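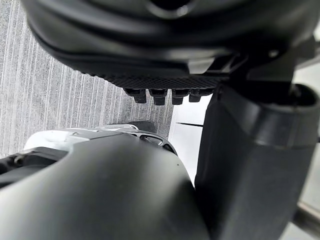 3.2 Building and mounting the arm

We built the whole thing at Lerow, a shared workshop where Killian Rolland and I rent one bench and a slice of floor. I did most of the mechanical work, Killian did the wiring and the control code, and we argued about the cable routing together. We call the robot Tanguy, after the first bracket design that survived a full evening of testing.

Our first plan was to clamp the arm to the bench, but the bench wobbles whenever the person next door starts sanding (which is often!). So we moved to a low stand close to the floor, and that forced a rethink of the reach. Things we wanted to pick up now sat under the wrist instead of out in front of it, and the arm had to fold back on itself a lot more than the joint limits liked. I ended up lowering the shoulder by 36 mm and turning the base until the elbow stopped bumping the stand.

The wrist camera came next. We tried it in three spots, and each one traded something away. Far back gave us a nice wide view, but the cables snagged. Off to the side was easy to wire and terrible to calibrate. We settled on a position close in by the gripper, where the robot's own parts take up a good chunk of every picture. I worried about that for weeks, then ran the same policy with and without a mask over those pixels and couldn't find a difference worth reporting, so the mask is gone and the code is shorter for it.

Software is the Vornus stack with our own small logging layer on top. Over January we recorded 1,571 attempts, nearly all of them after 7 in the evening when the shop was quiet. We threw out the first 700, recorded before I noticed that the wrist screws had been working loose and the calibration was drifting. Thread locker fixed it. Of the later runs, 16 ended in a cable snag and are kept in the set, labeled as failures.

Abimbola Effiong rebuilt the stand from our drawings and got the arm moving over a single weekend, with one correction to our hole spacing that we've folded into the parts list. Figure 3 shows the revised wiring.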